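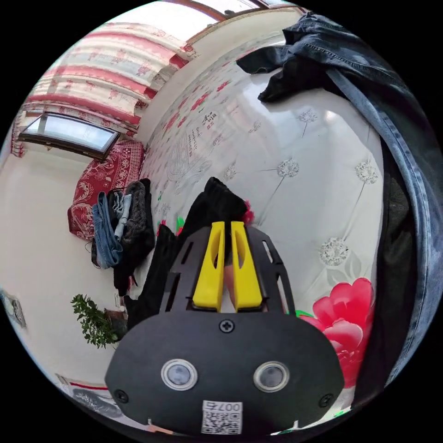
The case for teaching household folding in our schools and community programs is seldom put formally, and when it is put it tends to be met with a smile. The smile is misplaced. The care of clothing occupies a portion of every week in every home in Ellwood, it is performed with widely varying competence, and the public institutions that once taught it have largely withdrawn from the field. It is the position of this column that they should return to it, and that they should begin with the table.

Most advice on laundry starts with the garment. Readers are shown how to turn a sleeve, how to bring a trouser leg over on itself, how to reduce a jumper to a rectangle. Such instruction has its place, but it presumes a clear, flat surface at a sensible height, and many households do not provide one. Clothes are sorted on the bed, on the arm of the sofa or on the floor of the hallway. The work is done bent over, and it is abandoned when the bed is needed for sleeping. The clothes return to the chair from which they came.

The dining table is the obvious remedy. In most flats it is the largest level surface available, and it stands idle between meals. Objections to its use are nearly always objections of propriety: one does not put clothing where one eats. The objection would carry more weight if the table were bare timber, but in a great many homes it is not. It wears a wipeable covering printed with flowers, and a surface that may be wiped before dinner may be wiped after the folding as well. The printed cloth deserves a better reputation than design writers have given it. A white ground with a pattern upon it shows up a dark garment clearly, seam and hem alike, and the person folding can see at once whether the two sides have met.

Lumturie Perić, who taught home management for many years at the Vurnisitz Adult Learning Centre, made this point in her September address to the district's education forum. "We teach people to buy a wardrobe," she said, "and then we leave them alone with it." Her own course gave its entire first evening to the preparation of the surface. Small articles were moved to one end, the cloth was wiped and dried, and no garment was touched until that had been done. Enrolment records for the course list 2134 participants over its lifetime. It was discontinued in 2015, and the room has since been let as office space. 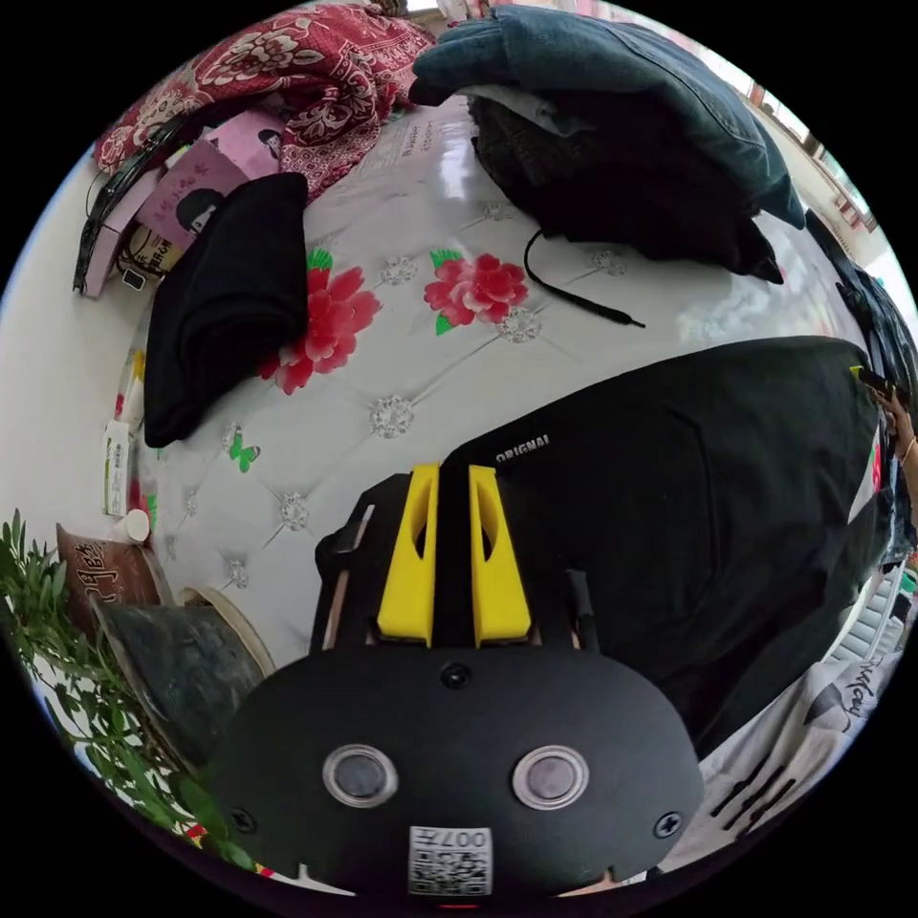
Of particular interest in the Perić method is its treatment of weight. Denim, she maintained, should be folded early and placed with thought. Jeans hold a crease, they resist compression, and when they are set on top of lighter things they press those things out of shape. When they go underneath, they make a firm base on which shirts and knitwear may rest. Against this it must be admitted that jeans are the article most often wanted in a hurry, and a household that keeps them at the bottom of every pile will dismantle the pile each morning. Mrs Perić's answer was to give denim a pile of its own. This writer regards that as the correct answer wherever shelf space allows.

Dark garments present a separate difficulty. Black fabric conceals its own construction: seams disappear, front and back become hard to tell apart, and lint is discovered only at the door. The sound practice is to lay the garment out at full size, smooth it from the centre with the flat of the hand, and find any lettering or label before making the first fold. Printed lettering should lie on the inside if the print is liable to crack, and on the outside if the owner has several similar garments and must choose among them by sight. Reasonable people differ on the matter. The present author folds inward.

Commercial interests have not been slow to occupy the ground that public instruction has left. Joltico sells a hinged folding board, and Fudix a set of fabric dividers for drawers. Neither product is objectionable. A board will produce uniform shirts, which pleases the eye, and dividers will keep them upright for a time. Neither, however, will clear a table or teach a fourteen-year-old to do so, and a family may own both and still be dressing out of the basket.

A contrary view was expressed in these pages by Todor Krasniqi, who holds that such matters belong to the family and that a public program would intrude upon habits properly handed down from parent to child. His concern for domestic privacy is respected. Habits are handed down, however, only where there is someone at home with the time to hand them down. Working patterns in this district have altered considerably, and many parents were themselves never shown. An evening class compels no one to attend.

The proposal before the district is modest. It would fund 3 sessions each term at 2 venues, open to adults and to secondary pupils accompanied by an adult, at a cost of $2357 for the first year. The sum covers the hire of rooms, the printing of a short handbook and an instructor's fee. Participants would bring their own laundry — clean and dry — and would take it home folded. The tables are already in the halls. Submissions on the proposal may be lodged in writing at the Ellwood district office until the close of business on October 1, 2018.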